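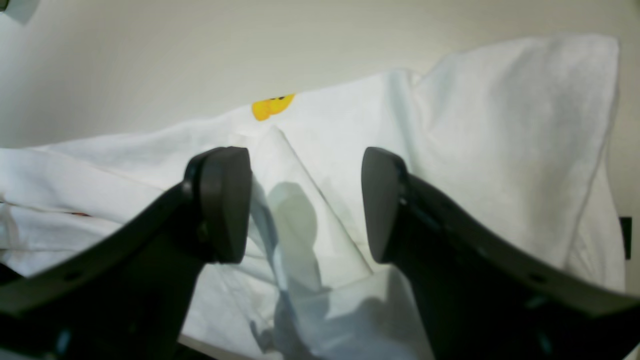 Open gripper over the white cloth with the yellow printed figure, seen from the wrist camera.

Nestness student project: progress report to the Ocampo Fund
Reporting period ending in May
7 min read

Dear Montserrat Ibarra,

Thank you for your patience with this second report, and for the kind note you sent after the first one. I read it aloud to the students at the start of a session and they were more pleased than they let on. I will try to cover everything your form asks for, though I have let myself wander a little in places, and I hope you will forgive that.

As you will remember, Nestness is the after-school robotics group at our school, and the project you are supporting is the one the students named Botgate. The goal is to have a two-finger robot arm take hold of household cloth, lift it, and lay it down flat enough that a person could finish folding it without starting over. When we wrote the application we talked mostly about towels. The students have since moved on to bigger and softer things, and I think the project is better for it.

Where the work stands

We spent the first part of this period on plain hand-guided practice. One student drives the arm, another watches the wrist camera, and a third writes down what happened. By the end of May the group had logged 2,114 attempts, which is well past what we promised you, and each one is marked as a good grasp, a poor grasp or a miss. The marking takes much longer than the driving does. I had not allowed enough time for it in the plan, and I should say so plainly.

Of the last 80 attempts we set aside as a test, the arm made a good grasp on 49 without anyone steering it. The students wanted a higher number, of course. I would ask you to read it alongside our first test in the fall, when the program could hardly find a fold at all and mostly closed its fingers on air.

White cloth is the hardest for us. A towel with stripes gives the program something to go by, but with white bedding the folds show up only as soft changes in brightness, and the fingers throw their own shadow right across the place where you want to grab. You can see that gray patch in the picture at the top of this report, lying over the folds between the two fingertips. For a while our program seemed to treat such shadows as if they were folds, and would reach very confidently for the wrong place.

Jannik Hellwig, one of our older students, worked on this for weeks. His approach was to collect more practice pictures with the arm at different heights, so that the shadow falls in different spots while the cloth stays put. It was dull work and he did it cheerfully. The misses that we blame on shadows have dropped since then, although they have not gone away, and he would be the first to tell you so.

The students have also had a long argument about printed cloth. Some felt that a little printed figure, such as the yellow duck or chick on the piece in our picture, was a help, since it gives the camera a landmark. Others felt it was a crutch and that the program would learn to look for the figure and ignore the folds. We are testing it both ways, with the figure in view and then with it turned under, and I will report the results next time. I confess I have changed my own mind twice.

What the students are learning

I find this the hardest part to put into a form. Some of it is what you would expect: they write better code than they did, they can read a wiring diagram, and they have learned to save their work before trying something clever. But I was happiest about the notebooks. Rosário Lobo took over the attempt log in the winter and rewrote our rules for what counts as a poor grasp, because two students had been scoring the same thing differently. She had the whole group sit and score the same set of clips together until they agreed. It took two long afternoons and there was some grumbling, and after that we went back and fixed a good part of the older entries.

We also had a visit from Svend Bech of Farka, the small workshop that services our arm. He stayed until almost 7:30 in the evening answering questions, many of them about how he got his job and only a few about motors. He showed the group how to check the fingertip pads for wear, and they now do this before every session.

Spending

We are within the budget. The arm, the camera and the first set of pads were paid for in the earlier period. This time the money went to spare pads, a second storage drive, a service visit and a good deal of secondhand bedding. We have not touched the line for competition travel, and I would like your permission to hold it over to the next period.

What has gone less well

Attendance dipped in the early spring, when the school play and the track season both pulled at the same students, and we lost time we had counted on. The laying-flat part of the project is behind. The arm can lift a corner and carry it, but what it sets down is still more of a heap than I would like to show you. I had hoped to have a short video of a clean lay-down by now and I don't have one.

Next steps

Over the coming months we plan to finish the printed cloth test, start on laying flat in earnest, and run a fresh test of 40 attempts on pieces the program has never met. Families have offered to lend us some, so the variety should be wide. Jannik is graduating and is writing up his notes so that a younger student can pick up his part — I have asked him to include the things that failed as well.

You asked whether a visit would be welcome. It would, very much. The students would like to put you at the controls, and they already disagree about which piece of cloth you should be given. Late afternoon is best, once everybody has had something to eat.

With warm thanks from all of us,

Crescencio Olvera
Lead teacher, Nestness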